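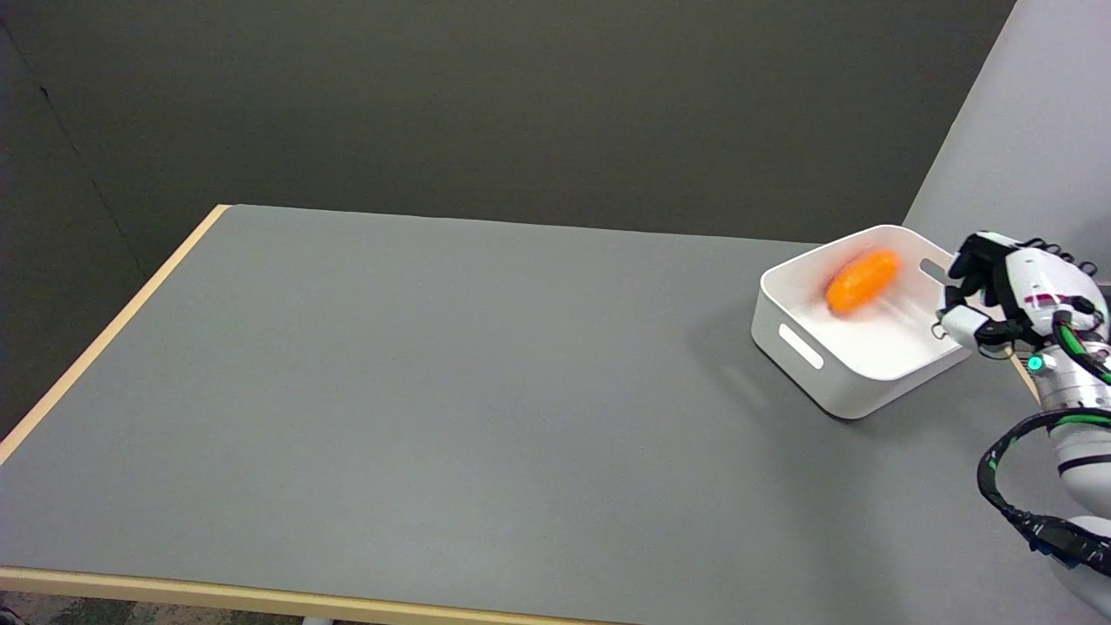
Photo: Teodora Yordanov

Reading time: 2 minutes

Valla's multi-fingered hand or Marino's plain two-jaw gripper? We ran both on the bench in Cuvcombe, and I went in doubting that anyone moving trays needs fingers at all. I still doubt it, a little less.

The shot at the top is the one people will ask for. The multi-fingered hand has the white tray by its right end, fingers curled over the rim, and the tray is tipping. The orange thing on the move inside looks like a sweet potato. It makes a nice picture. A nice picture is also what the sales deck has, so look at the grip and try to ignore the vegetable.

What I would look at next is the cable. That thick black bundle with the green striping swings out in a wide arc beside the arm, and it takes up room over the table that a second arm might want. Valla's brochure photos keep the wiring out of sight. There is also a thin loop of what looks like wire hanging off the lower part of the hand, near the edge of the tray. I would want that tucked away before anyone signs for one.

The tray has a handle cutout in the end wall, close to where the hand is holding on. Raffaele Parisi argues that a hook through a slot like that would do the same job for a fraction of the money. I think he is right about trays — and wrong about most other things on our list, which includes bags and soft fruit.

Our log has 333 lifts for the hand and 2659 for the Marino gripper, which has been here since May. I don't call that a fair comparison, and I won't print a success rate for either until the hand reaches 2000.

Recent galleries
Hisness wrist camera: 3 mounts compared
Marino jaw pads, worn and new
Cable routing on small arms
Which controller for a shared bench?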